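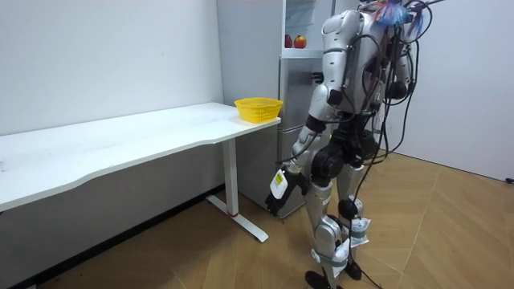 Cuadernos de Gallar, núm. 200, pág. 3

Un humanoide para guardar la fruta

Llevo desde noviembre oyendo en el taller compartido de Kemudmont que el Vurkis va a cambiar la vida doméstica. El Vurkis es el humanoide que montamos a ratos, y digo montamos porque también he puesto horas y dinero, así que no escribo desde la grada. Escribo como socio cansado de que cada avance se celebre antes de preguntar para qué sirve.

La tarea de este invierno es modesta: pasar fruta entre una cesta amarilla colocada sobre la mesa y un estante de la nevera. La elegimos por razones sensatas. La mesa queda junto al frigorífico, la fruta tiene formas irregulares y cualquiera entiende si la cosa sale o no. Nada que objetar. Lo que me molesta es el vocabulario que le hemos ido pegando encima. Se dice «cocina autónoma» donde hay una cesta y un estante. Se dice «asistente» de una máquina con un mazo de cables negros a la espalda que llega hasta el suelo.

He hecho las cuentas, que en un taller compartido es la manera más rápida de perder amistades. Solo en conectores, fundas y cableado de Azimi hemos gastado 1051 euros. Con eso no se compra un robot, de acuerdo, pero tampoco es calderilla para un local donde la sierra de cinta sigue esperando una hoja nueva. Y el cableado era la partida pequeña. De las manos prefiero no hablar mientras haya cuotas pendientes.

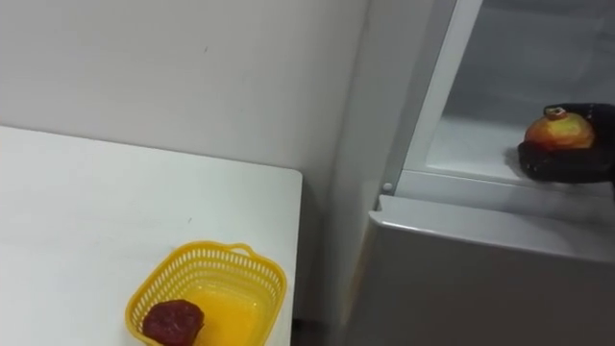
¿Puede un robot casero ordenar una nevera?
Puede aprender a mover ciertos objetos hasta ciertos sitios, en una cocina preparada para ello y con alguien cerca que vigile. Ordenar supone además saber qué va delante, qué está pasado y qué se come antes, y de eso nuestro proyecto todavía no se ocupa.

Me dirán que agarrar una manzana sin machacarla es difícil. Lo es, y quien haya ajustado una pinza de dos dedos con un muelle de bolígrafo lo sabe mejor que nadie. En el cuaderno del taller tenemos 928 intentos anotados a mano, con letra de varias personas y criterios que no siempre coinciden. Hay quien apunta como bueno un agarre que acaba con la pieza torcida y quien lo tacha. Antes de presumir de porcentajes deberíamos decidir qué entendemos por acierto. Lo propuse en una reunión y pasamos enseguida a discutir el color de las carcasas.

Tampoco me convence la forma humana. Para llegar de una mesa a un estante contiguo bastaría un brazo atornillado al tablero. Las piernas traen peso, cables, más articulaciones que revisar y, en nuestro caso, unas envolturas blancas sujetas con correas a las espinillas. Todo eso para una distancia que yo cubro estirando el codo.
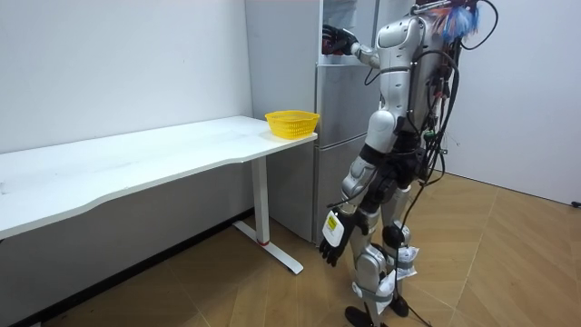

Un lector me escribió, tras una nota mía anterior, que con ese criterio nadie habría construido nada en un garaje, que las piernas se montan ahora para tenerlas cuando hagan falta y que un brazo atornillado a una mesa ya lo tiene todo el mundo. Añadía que el aburrimiento también cuesta dinero.

Le concedo lo del aburrimiento. En Kemudmont ha entrado gente nueva gracias al Vurkis, gente que venía a mirar y acabó soldando, y eso con un brazo fijo seguramente no habría pasado. Pero entonces digamos que es un proyecto para aprender y juntar socios, y dejemos de redactar carteles que prometen ayuda en casa para personas mayores. A mi madre le haría más servicio que alguien le bajara el estante de arriba.
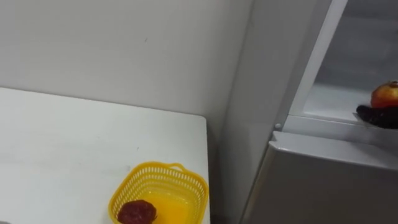 Insisto en lo de los carteles porque son lo que lee el vecino que pasa por la puerta, y ese vecino no va a pedirnos el cuaderno. Si escribimos que el robot guarda la compra, creerá que guarda la compra: las bolsas, los huevos, el pescado que hay que meter enseguida. Nosotros trabajamos con unas pocas piezas y un mueble que conocemos de memoria.

Para la próxima asamblea llevo dos peticiones. Que se acuerde por escrito cuándo cuenta un intento, y que no se encargue nada más a Azimi hasta haber leído el cuaderno entero, tachones incluidos. Seguiré yendo a apretar tornillos, y la hoja de la sierra la pediré aparte.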